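The Second Life of the Office Workstation

When the engineering firm Lundgren closed its Flestport office, it left behind 336 desktop workstations. Most went to a recycler. Adel El Khatib bought 80 of them and has been working through the stack ever since, in a rented unit behind the Joltirside bus depot.

The machines are heavy, plain and well made. Their first owners used them for drawings and structural models. El Khatib cleans them, replaces what has worn out and sells them to students, small print shops and people who edit video at home.

"The cases look tired, but the boards are usually fine," he says. "What goes first is the fan, then the paste."

Thermal paste fills the tiny gaps between a processor and its cooler. After years of heat it can dry out and stop doing its job well. Dirceu Miranda, who handles most of the bench work, warms up each computer before he takes the cooler off. He twists gently and never pulls straight up. 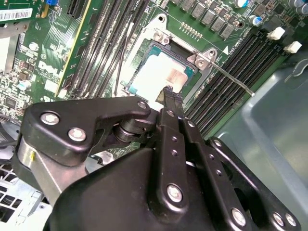 Cleaning a processor is slow work, and Miranda prefers to do the first pass with the chip still in its socket. The metal load plate holds it steady on all sides, and whitish residue like the coating on this one can be wiped from the heat spreader before the long retention lever is released. On a board with a bank of memory slots on either side of the socket, he keeps the cloth small and folded. Alcohol goes on the cloth, never on the board.

A full rebuild takes him 2 to 3 hours, including a memory test. Adelmo Piras, an architect in Ormont, bought one last May for his daughter and came back for another.

El Khatib expects to finish the last of the Lundgren machines this spring. He is already looking for the next office that is moving out.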